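"Das Bad ist der Endgegner"

Können Maschinen schon putzen, räumen, auffüllen? Gespräch mit dem Leiter der Haushaltsgruppe bei Fevero

18. April 2019

Er hat wenig Zeit, sagt er gleich an der Tür. Kaffee im Stehen, zwei Bildschirme laufen weiter, irgendwo piept etwas. Fevero macht Software für Roboterarme, früher nur Industrie, seit einiger Zeit auch Haushalt und Laden. Seinen Namen will er nicht im Text haben, die Firma schon. Geht in Ordnung.

Also die Frage, die alle stellen. Kann eine Maschine heute die Wohnung machen?

"Nein." Pause. "Sie kann Teile davon. Einen Becher vom Tisch nehmen, wenn der Becher halbwegs normal aussieht. Eine Schublade auf. Ein Handtuch falten – na ja, da wird es schon schwierig. Stoff ist furchtbar."

Und ein ganzes Zimmer? Er winkt ab. Ein Zimmer bestehe aus hunderten kleinen Entscheidungen, die ein Mensch gar nicht merkt. Was ist Müll, was nicht. Was darf nass werden. Wo gehört das Ding hin, das da noch nie lag.

Vieles üben sie deshalb erstmal im Rechner. Nachgebaute Wohnungen, nachgebaute Arme, nachgebaute Schwerkraft. Eine der Umgebungen heißt intern Rerwood, warum, weiß er selber nicht mehr. "Da kann ich nachts 1034 Durchläufe starten und morgens ist kein Teller kaputt." Wieviele davon gelingen? Kommt auf die Aufgabe an. Bei einer einfachen Greifaufgabe waren es zuletzt 434. Klingt nach wenig, für ihn ist es viel. Im Oktober sei er noch bei 168 gewesen, gleiche Aufgabe, gleiche Anzahl.

Warum ausgerechnet das Bad, wo doch alle von der Küche reden?

"Weil es eng ist. Küche will jeder zeigen, Küche sieht gut aus. Aber frag mal die Leute, was sie loswerden wollen! Klo putzen. Immer Klo putzen." Und gerade da stehe der Arm sich selbst im Weg. Keramik, überall Rundungen, Fugen, Ecken, in die man nur schräg reinkommt. Obendrauf liegt oft noch Kram, den man vor dem Wischen erst abräumen müsste.

Er dreht einen Bildschirm zu uns. Ziegelwand, Holzboden, ein weißes WC mit geschlossenem Deckel, auf dem Spülkasten irgendwas Buntes, daneben der Arm mit offenem Greifer. Gerendert, alles. "Guck dir den Abstand an. Der Sockel steht direkt neben dem Klo. Ein Mensch würde sich jetzt bücken. Der Arm muss überlegen, wo er mit dem Ellbogen hin soll."

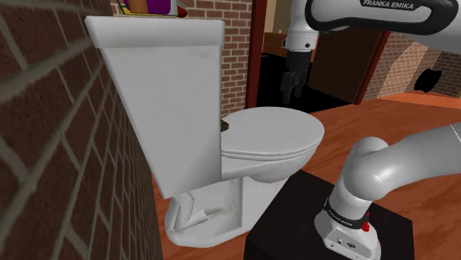
Der Laden ist leichter – teilweise

Anderes Thema, Verkaufsfläche. Dort sieht er schneller Ergebnisse. Regale haben feste Höhen, Packungen sehen gleich aus, die Gänge sind breit. Mit Nyitrai, einer kleinen Drogeriekette, läuft ein Versuch in einer einzigen Filiale. 40 Artikel darf die Maschine einräumen, mehr nicht. Nur Schachteln und feste Flaschen.

"Beutel haben wir rausgeschmissen. Nachfüllbeutel, grauenhaft. Die sacken zusammen, sobald du sie anfasst."

Und die Angestellten? Erst Skepsis, erzählt er, dann Gewöhnung, dann kamen Wünsche. Die wollten gar nicht, dass das Ding einräumt. Die wollten, dass es die leeren Kartons wegbringt. Flachdrücken, stapeln, raus damit. "Da saßen wir dann. Hatten wir nicht auf dem Zettel." Kartons kommen jetzt als nächstes dran.

Schneller als ein Mensch ist die Maschine übrigens nicht, bei weitem nicht. Er gibt das ohne Zögern zu. Sie arbeitet nach Ladenschluss, da stört es keinen, wenn eine Schachtel Pflaster ewig braucht. Kunden und Arm gleichzeitig im Gang, das macht er nicht, "da unterschreib ich nichts".

Was die Simulation nicht kann

Wasser, sagt er sofort. Schaum. Kalk. Alles, was klebt oder schmiert. Ein Greifer, der im Rechner sauber zupackt, rutscht in echt am feuchten Griff ab, und dann sitzt man wieder da und schraubt an Reibungswerten. Licht genauso, Spiegel sind ein Albtraum, glänzende Böden auch nicht schön.

Dazu kommt der Dreck selbst. Wann ist etwas sauber? Die Gruppe hat dafür ein eigenes kleines Projekt, Clurari, da geht es nur um diese Frage. Kamera drauf, vorher, nachher. Bisher irrt sich das System vor allem bei alten Verfärbungen, es will dann immer weiter wischen. "Würde die ganze Nacht wischen, wenn man es lässt. Meine Mutter auch."

Ob er selbst so eine Maschine zuhause hätte? Einen Saugroboter, ja, der hängt regelmässig am Teppich fest. Einen Arm nicht. Zu schwer, zu teuer, und wohin damit in einer Altbauwohnung. Ein Arm auf einem Sockel sei sowieso nur ein Anfang, im echten Bad will niemand so einen Kasten neben der Schüssel haben.

Eine Jahreszahl, wann es soweit ist? Will er nicht nennen. Wir fragen zweimal. Beim zweiten Mal sagt er: Wäsche noch lange nicht, Spülmaschine ausräumen vielleicht eher, mit einfachem Geschirr und ohne Gläser. Das Bad zuletzt.

Dann piept es wieder und er muss rüber, ein Durchlauf ist hängengeblieben.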